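Ok so a bunch of you asked how the golf weekend with the kids went, and it won't fit in one post, so settle in.

We drove up to Drilton on Friday after school. 435 miles if you count the wrong exit, which I do, because I was the one who had to hear about it from the back seat.

The resort course is called Lornow. 18 holes plus a little par-3 loop down by the creek, and the par-3 loop is the whole reason to bring kids. Juniors play it free with a paying adult after 2 pm. The website does not make this easy to find!!

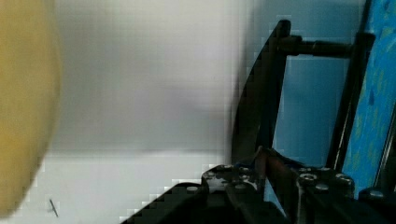 Rental clubs first. They had junior sets in three lengths and the kid at the counter measured both of mine without being asked. Range balls were in buckets by the door, and my daughter went straight for those. She is in a phase where everything has to be yellow, the same soft mustard yellow as the big blurry thing on the left up there, and she dug through an entire bucket to find balls close enough. Took forever. The people behind us were very nice.

Saturday morning I snuck out alone on the big course. Teed off at 7:10, frost delay of maybe twenty minutes, and then the prettiest front nine I've played all year. The 4th runs downhill to a green with water on two sides and I made par. I'm going to be talking about that par at Thanksgiving.

I'm not going to be talking about the 12th. I made an 8 on the 12th. Two in the creek, one in somebody's back yard, and then a really nice putt for nothing.

Afternoon was the par-3 loop with everybody. Holes run from 70 yards up to maybe a wedge and a half, so my son could reach a couple of them with his hybrid and my husband (who plays once a year and beats me every time) could be smug about it.

Food: there's a place called Jaidee on the main street in Drilton, five minutes from the clubhouse, and we ate there both nights. Get the noodles with the crispy shallots. Kids' portions are real food, and they don't blink at golf shoes as long as you wipe them.

Where we stayed – the Drorkisari cabins, on the far side of the 9th fairway. Two bedrooms, decent coffee maker, and a deck where you can watch people chunk it out of the left bunker while you eat breakfast. Very soothing. We paid 847 for the two nights with the golf package, taxes included, and the weekday rate is a good bit lower if your school district has a fall break.

Things I'd do differently: book the par-3 loop ahead on a Saturday, bring a second glove (mine was soaked by the turn), and skip the cart for the kids' round. They fought over who got to hold the scorecard and nobody walked off any energy.

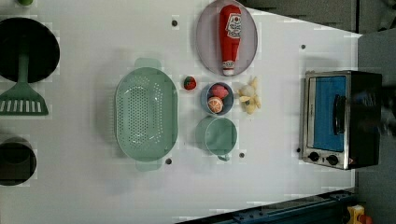 Silvan Ruchti wrote back to the cabin post asking if Lornow stays open past the end of the month, and said the last time he tried a fall trip up there the greens had just been punched and putted like gravel.

Fair question, Silvan! The pro shop told me they stay open into November, weather permitting, and they'd aerated in early September. The greens had healed up fine by the time we got there. A little slow in the morning with the frost, quick by lunch. I'd call before you drive, though – the number on the booking page goes to the front desk, so ask them to transfer you.

Also a couple of you wanted to know about lessons. There's a junior clinic on Sunday mornings, an hour long, mostly chipping and putting games. Both of mine did it and my son now has opinions about my grip.

Next up is figuring out whether we can do a spring trip, and whether I can get my husband to give me strokes. He says no so far.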